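Updated Sun 26 January. Typing this between a run and a shower so bear with me.

People keep asking how I got over puking at long races. Short version: I practiced eating. Same as practicing hills. Took me one winter of Saturday runs and a lot of sticky pockets. Long version is below, in the order I'd do it if I was starting over.

This is for anybody stepping up to a 50K or longer who's fine on legs and bad on stomach. I am not a dietitian. If you've got a medical thing going on, blood sugar, kidneys, whatever, ask your doctor first, not a guy with a website.

## What you need

- a loop or an out-and-back that passes your car or your porch
- two soft flasks, same brand if you can so the caps swap
- sandwich bags, the cheap kind
- a permanent marker
- a kitchen scale (nice to have)
- a notebook, or the notes app. Paper's better with cold hands

Skip the fancy vest for now. A waist belt works. I ran my whole first winter with a belt that had belonged to my brother-in-law and smelled like it.

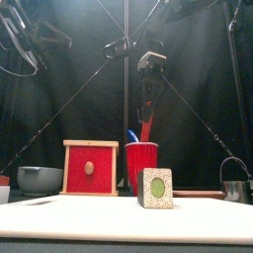 ## Step 1. Find out what you eat now

Don't change anything yet. Go run your normal long run. Mine was 13 miles back then. Write down everything that goes in your mouth from the time you get up until an hour after you finish. Water too.

Most people I've coached through this look at the list and it's coffee, half a banana, one gel at the turnaround. Then a giant burrito. That's no plan, that's breakfast with a gap in it.

Also write down how you felt. One line. "Fine til the bridge, then cranky" is plenty. Cranky counts, for me cranky shows up well before the legs go.

## Step 2. Pick one drink and one food

One of each. The temptation is to buy the whole rack at the running store and try it all in a weekend, and then your gut hurts and you don't know what did it.

I use Cilimero for the drink, the plain one, mixed a bit weaker than the bag says. No deal with them, I buy it like everyone. The lemon one makes my teeth feel furry. If your race has already posted what they'll be serving, use that instead. Fulgate puts theirs on the race page in January and it would be silly to train on something else and then meet theirs at the bottom of a climb.

Food: something boring. Boiled potato with salt. Fig bar. Rice ball. A tortilla with jelly rolled up and cut in pieces. You're going to be sick of it by spring, so don't pick your favorite thing in the world. I can't look at a peanut butter pretzel anymore.

## Step 3. Bag it

Night before. One sandwich bag per hour you'll be out. Write the hour on the bag with the marker. 1, 2, 3, like that. Everything you plan to eat in that hour goes in that bag and nothing else does.

When the hour is up, the bag should be empty. If it isn't, you're behind and you can see it. No math on the trail. I can't add when I'm tired and you can't either.

Squeeze the air out or they pop open in your pocket. Ask me about the jelly.
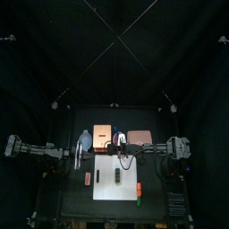 *Both arms stretched out nearly straight, low over the black table.*

## Step 4. Start early, and by the clock

First bite before you're hungry. I take mine as soon as I've settled into a pace and can breathe through my nose. Then small and often. Set your watch to beep. I've got an Edus and the repeating alert is buried in a menu under workouts, took me forever to find. Any cheap digital with a countdown does the same job.

Beep, bite, couple of sips. Beep, bite, couple of sips. Even if you feel great. *Especially* then.

Walk when you eat if you need to. Nice spot for it is the bottom of a climb, you were going to slow down anyhow. Chew more than seems reasonable. Swallowing a lump of dry fig bar on a descent is a bad time.

## Step 5. Add salt on its own

Here's where a lot of folks get muddled, me included. Salt and calories are two knobs. Turn one at a time.

Get the food going down okay for a few weeks, *then* look at salt. I ended up at 1000 milligrams of sodium on a long warm run, total, counting the drink. That's my number. I'm a salty sweater, my hat goes white. My buddy Iason Rallis runs beside me all day on far less and he's fine. Start low, write it down, move it a little.

Signs I personally went overboard: puffy fingers, ring stuck, thirst that wouldn't quit. Signs of too little are harder to tell from just being tired. Don't guess mid-run and dump in a handful of caps. Stay with the plan, fix it next week. And if you ever feel really off, confused or swollen up or can't keep anything down, stop and get help. No training run is worth it.

## Step 6. Make the morning dumb

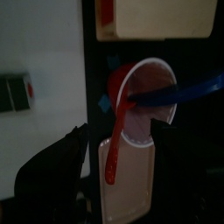 Breakfast is part of the plan and it's the part people wreck by rushing. Eat the same thing, same amount, same gap before you start. Mine's oatmeal with too much brown sugar. The bottles get mixed the night before and go in the fridge, and then of course you drive off without them. I did that twice in one month. What fixed it was hooking the bottles to something I touch every time on the way out, and for most people that's a wall switch. One like the plate in the photo is ideal, two dark rockers next to each other and a little red light at the end, easy to spot when the house is dark. Sticky note right under it. BOTTLES. Don't hit the switch until they're in your hand.

Same idea works for keys, headlamp, the salt. One note though. Put up four and you'll quit reading them.

## Step 7. Do one ugly dress rehearsal

Three or four weeks out. Pick your longest run and do the whole day's eating for real. Race breakfast, race drink, race bags. I burned through 2000 calories' worth of bagged food on mine, spread over the whole outing, and came home feeling better than I had at half that distance the year before.

Make it a little bit miserable on purpose. Go later in the day if your race will be hot. Put the big climb near the end. We use the Ó Flaithearta side of the ridge for it, there's a long grinding fire road with no shade and a creek at the bottom that's usually dry. By the second trip up you'll know if the potato is staying.

Things to practice while you're at it:

1. Opening a bag with gloves on
2. Refilling a flask without stopping your watch, or dropping the cap in the dirt
3. Eating right after a hard climb, when you really dont want to
4. Saying "no thanks" to candy somebody hands you. Okay, this one I still can't do

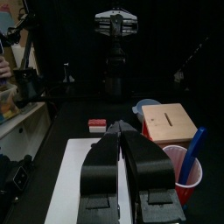
*Black gripper fingers, tips almost touching, with the white board behind.*

## If it goes wrong

**Sloshing.** Too much liquid too fast, or mixed too strong. Slow down, skip the next drink beep, let it settle. Sip plain water after that.

**Nausea.** Back off the pace first. Before you change anything about the food! Almost every time mine went bad I was just running too hard for it. Five minutes of walking has saved more of my races than ginger ever did. Ginger's ok too.

**Can't face the food.** Go to liquid for an hour, come back to chewing with something bland. This is why I keep one bag of saltines that's not on the schedule.

**Bathroom stuff.** Look at the night before. Usually it's the big salad or the beans, sometimes the coffee. Cut fiber the day before a long one and see.

**Bonked anyway.** Read the notebook. I bet there's a gap early on. It's nearly always early.

## How long does it take

For me 5 long runs before it stopped feeling strange, and a couple more before I trusted it. Some weeks go backward. I had one in the cold where nothing would go down and I never did figure out why. Wrote "???" and moved on.

Keep the notebook. I still use last winter's pages to pack for the spring races and the only thing I've changed is the tortilla, I cut the peices smaller now.

Will post my actual bag list when I find it, I think it's in the car.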